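Okay, a little travel thread, as promised. In January my sister and I finally did the trip we'd been putting off since college. 19 hours door to door, 2 backpacks, one very bad neck pillow.

First stop was Skoveck. We wanted to ride the old cable car up to the lookout, so obviously we got in the wrong line and stood there for an hour with people waiting to renew their bus passes.

The market at the bottom of the hill is where we bought lunch. Bags of fruit, mostly. 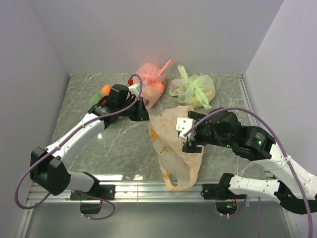
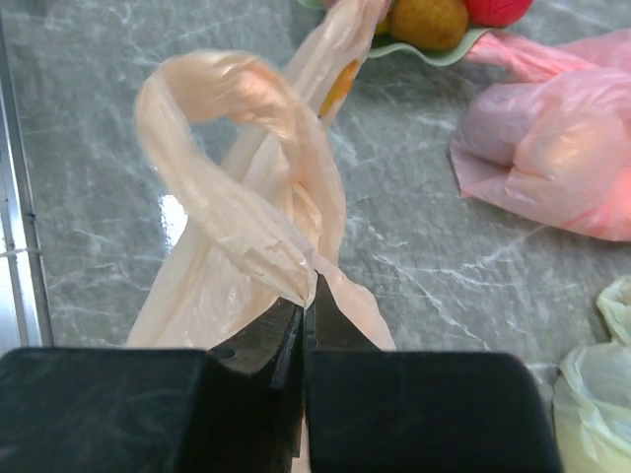
Gifty Addo replies that the cable car line has always been like that and we should have gone in by the lower gate, next to the shoe repair place. Thank you Gifty, where were you in January!!

Anyway, we got to the ticket window and the man looked at my sister's boots, then at mine, and said no. Something about the platform being icy. He let a guy in loafers go right past us.

So we walked up. 1000 steps according to the sign, and my knees believe the sign. There's a bench halfway with a view of the rail yard and I'd call it the best bench of the whole trip.

At the top it was all fog. Could not see the river, could not see the town, could barely see my sister – she was the one complaining.

We waited until 4 and got maybe a minute of clear sky over the church roof. I took the picture with my thumb over the lens. Yes, really.

Came down in the cable car, because apparently the boots are fine in that direction.

Next stop was Movstead, and that's where we lost the room key and met the landlord's brother. I'll post that part tomorrow, I have to go find my notes first.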